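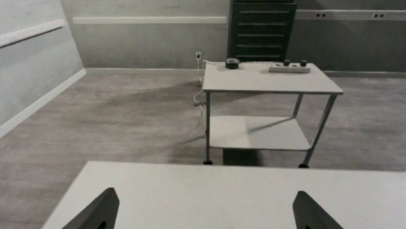

Review: Prillemura teleoperation kit
Posted by Delyth Eynon, 19 March 2020

I teach robots pick-and-place jobs by remote control, and I used the Prillemura for six weeks before writing this. It is a pair of hand controllers, a foot pedal and software that records what the arm does while you drive it. We ran it in simulation first, which I'd suggest to anyone.

Setup took a morning. The manual is poor on calibration and I had to ask Wouter Bakker at Celtby which order the joints go in. Once that was sorted the arm followed my hands well. There is a small lag when you close the gripper. You get used to it, but new operators tend to squeeze twice.

The simulated room is detailed enough to work in. You can set up a proper bench with awkward items on it and practise the grasps there. 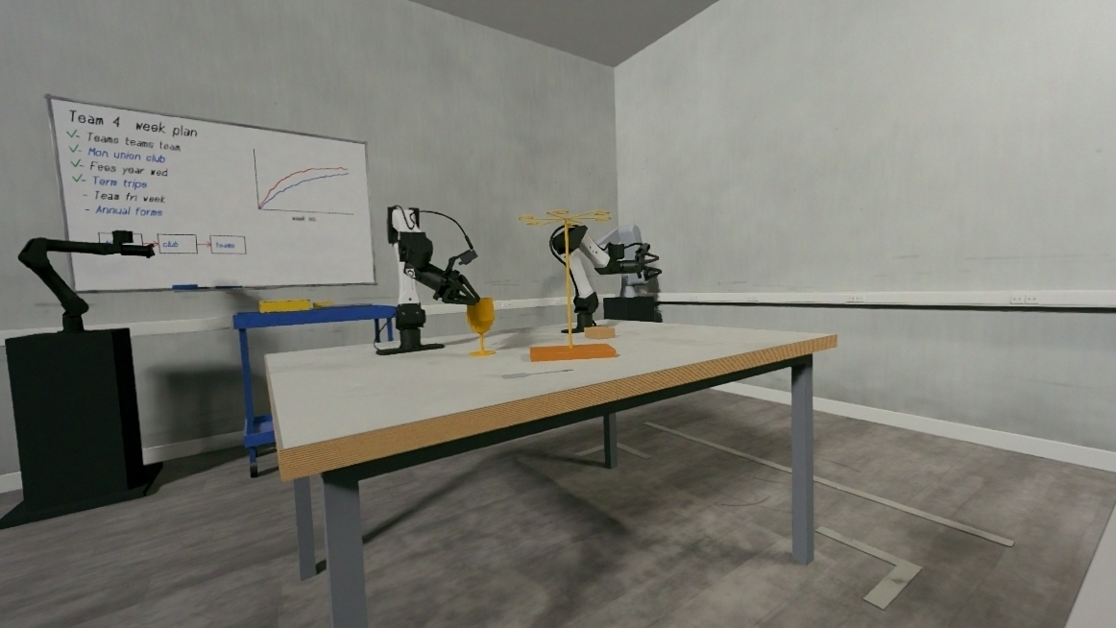 Holding the goblet by the bowl, with the foot on the tabletop.

Thin stems are hard with any controller. I had better luck gripping the bowl and keeping the wrist low. The wrist view is wide and shows both fingers, though depth is difficult to judge over a plain white surface. A grid overlay would help.

Recording is the best part. Press the pedal to start, press again to stop, and bad takes can be binned on the spot. I kept 2085 demonstrations and the software never lost one. Export is slow, and the file names make no sense.

The pedal slides on a smooth floor. Mine is taped down.

Score: 7 out of 10. Good value for a small lab, provided someone there can handle the calibration.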